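Dual-Arm Kitting Station Review: Speaker Notes
Tanner Gauthier, 22 August 2019

Slide 1. Opening

Introduce myself. I run assembly support at Zamfir and I had the Trudari kitting station on our floor for trial in July. Flastano sells it and does the install. We paid for the trial at the normal rate, so these are a customer's notes.

Say up front what the talk covers: what you get, how it picks, where it had trouble, what I would ask before signing. Questions at the end, please. The slot is short.

Slide 2. What the job is

A kit for us is one drive board, a motor, a solenoid and the wiring that goes with them. The parts go together into a tray and the tray goes to the bench. It's dull work and people get it wrong late in the shift, usually by leaving out a harness.

The board is the part I worried about. It has an uneven outline, tall capacitors and a lot of connectors, and I don't want fingers squeezing on any of those. Flastano's advice was to teach the grip from the wrist camera view and to pick the edges by hand for each board type. We did it that way.
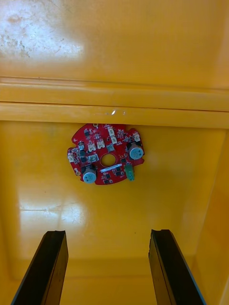

Wrist camera view: drive board in a yellow bin, gripper fingers below it.

Mention that a yellow bin under a red board gives good contrast. We tried our old black bins first and had to give up on them. Glare on the plastic can still be a nuisance. Moving the lamp fixed most of it for us.

Slide 3. The station

The package is two arms, a camera on each, the controller, the software license and setup. Tables and bins are yours to supply. Trudari will sell you bins, but ours were fine.

Keep the layout simple. Left arm takes one side, right arm takes the other, and they share the middle. Changing the layout means teaching the positions again, so decide early and mark the table.
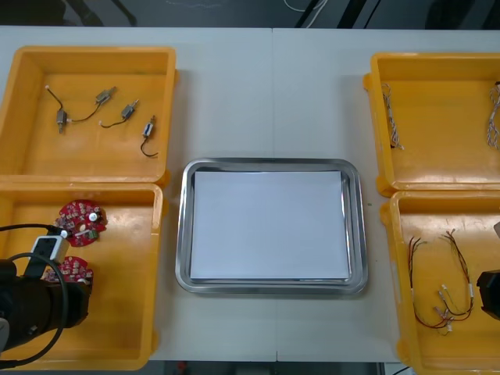 Layout on two white tables: motors and boards on the left, wiring on the right, steel tray in the center.

Point out the paper in the tray. A bare steel tray reflects, and paper was the cheapest answer. Point out the seam between the tables as well. If the tables can shift, bolt them together. Ours moved once and we lost a morning.

Slide 4. Trial numbers

Planned 200 kits. Ran 206 because the last batch was already loaded.
Kits that needed a person to step in at least once: 56.
Most of those were wiring. Twisted bundles catch on each other and the arm lifts two.
Boards gave the least trouble. Motors were in between, mainly leads snagging.

Don't read these as a speed test. We ran at the slow setting for the whole trial. Skekov, the other vendor we looked at, quoted a faster cycle but would not quote on loose wiring at all.

Slide 5. Solenoids

These went better than I expected. The fingers close on the coil body and stay off the plunger and the spring. Grip force is set per part, and the default was fine here. The lead hangs down between the fingers, so leave clearance under it when you set the placing height.

Placing order matters in a shallow tray. Put the board and harnesses where the arm won't have to reach over them. 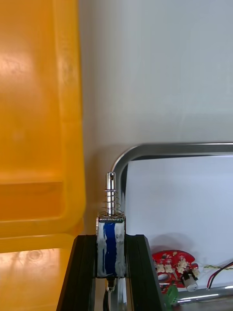 Slide 6. Serial numbers and records

Serial tracking is an extra module, priced separately, and I would take it. Without it the station logs that a board was picked but not which one. Zamfir needs the board number tied to the kit for returns, and we were typing it in by hand.
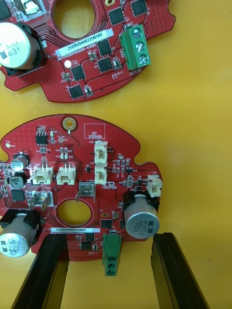
Our test of the module was short, 5 boards only, so treat this as a first impression. It reads from the same wrist camera, with no separate scanner to buy. The label has to be facing up. At this distance the two labels are easy to read on screen, one ending in H0580 and the other in H0067, and both sit beside the green terminal block, so the search area can be kept small. It also means setting one search area per board type. With boards this close together in a bin, ask Flastano to show you how the software decides which label belongs to the board being picked. I did not get a full answer on that.

Slide 7. What to ask the vendor

Is reteaching included, or billed by visit?
Who supplies replacement finger pads, and how long do they take to arrive?
Can the grip settings be exported? Ours could, after an update.
Is the serial module licensed per arm or per station?
Will they run your own wiring in a demo? Bring the worst bundle you have.

Slide 8. Where we ended up

We are renting one station for boards, motors and solenoids. Harnesses stay with people for now. Flastano has a different fingertip for wiring that I have not tried.

Leave the contact slide up and take questions.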